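Torkonora Makers Board > Robots and Automation > Build logs
Thread: Handheld gripper pair, slipping on small boxes

benchrat_dee
Posted August 3, 2019

OK so the pair is finally together and I need opinions before I glue anything. Two handheld grippers, a marker cube on each, little camera module tucked in next to the cube. We've been at it in the shared workshop since January (with long gaps, I know, I know). The squeezing works great on chunky stuff. On small light boxes I get a slip in the last bit of the close, and it's driving me nuts. Pads are black rubber sheet from Filano, the cheap kind.
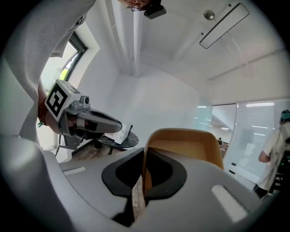

Small white box in the fingers, over the round side table.

Is it the pads or is it me squeezing crooked? I've done 677 grabs so far and I log every one, so I can go look things up if somebody has a theory.

Gantryman
It's the pads. I went through the same thing with my Rustau clone and swapped to silicone, problem gone in an evening.

pell_mell
Disagree with Gantryman. Smooth silicone picks up dust and then it's worse than what you started with. I'd look at whether the two fingers close evenly first. Put a strip of paper on each side and see which one pulls out.

Gantryman
I wipe mine down. Takes ten seconds.

pell_mell
Sure, you do. In a shared shop? Good luck!

benchrat_dee
Ha, pell_mell has met our shop. Paper strip test is a good one, I'll do it tonight. I should have said I run them as a pair, one in each hand, and the slip is mostly on the right. Delyth thinks I hold that one farther out and my wrist gets lazy – she may have a point.

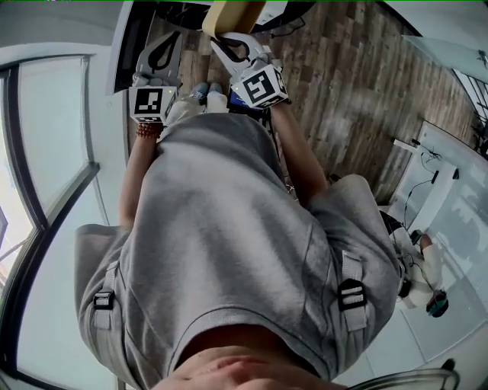
Both grippers up, looking straight down. Right one has the beige block.

The block never slips, by the way. It's the skinny cartons that go.

Delyth Foulkes
I said your wrist gets TIRED, not lazy :) And I still say add a stop to the trigger so you're not guessing how hard to squeeze. I did 400 grabs last month and my hand knew about it.

Gantryman
A hard stop is fine until you pick up something soft. Then you want the travel back.

old_tinsnips
Coming at this from the other end, how are you holding the cubes on? I had one shift a hair on my build and every single pose after that was off. I blamed the camera for two weeks. Check that before you chase pads.

benchrat_dee
Two screws and a dab of thread lock. I haven't checked them lately, so yeah, that goes on the list too. I'd hate to get to 3,000 grabs and find out the cube was crooked.

pell_mell
What's the pad thickness? The Gajdoš plans call for 2 mm and I found that too stiff for cartons.

benchrat_dee
2 mm, straight off the plans. So maybe you're both right and I need something softer AND a better close.

Update, later: paper test done. Left gripper holds both strips. Right one lets go of the outer strip with hardly a tug, so the fingers aren't meeting square. I'm going to shim the pivot before I order any silicone. Sorry Gantryman!

Gantryman
I'll allow it. Post the numbers when it's shimmed, and use the same carton.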